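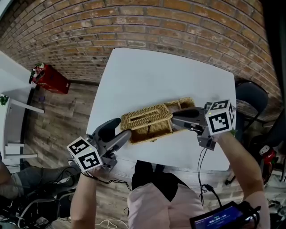

4.2 Renewal and the length of a series

The sample covers 1,277 scripted series first shown on the Ovar and Aveo services. Of these, 27 reached a tenth year on screen. Long runs were more common among comedies with a fixed setting, such as a shop or a family home, than among dramas built on a single plot. Figure 3 sets out the share of series renewed after each year.

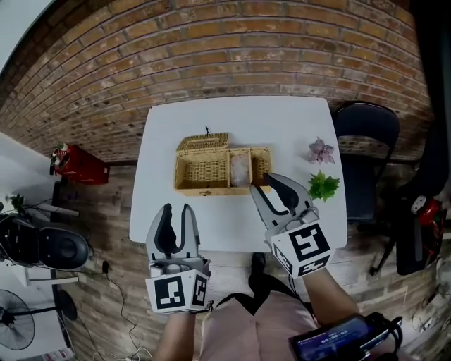

The sharpest fall comes after the first year, when viewing figures are compared with those of other new titles. From the second year onwards the main cast matters more - a series that keeps its leading players is seldom dropped before its fourth year.

Figure 3. Share of series renewed, by year of run. Groups with fewer than 10 titles are left out.

The Mekonnen index, which scores critical response from 0 to 1,000, was only weakly linked to renewal. Series made by Flalance were tested separately, as that company sells its programmes to both services, and the pattern was the same.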